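Green Is Having Its Moment

Moss, olive, bottle, fern — the Brutberg spring shows went all in, and I couldn't be happier! Kariuki opened with 26 looks, and up to 200 yards of pleated silk went into the closing gown alone. It floated. People gasped. 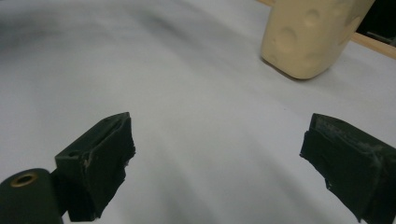

Where to Wear It

Start small if you're nervous. Otia does a lovely olive loafer, and Hirora's long wool vest (five pockets, all of them deep) goes over just about everything. I've had mine on since April, even to a wedding — with gold earrings and a very big hat.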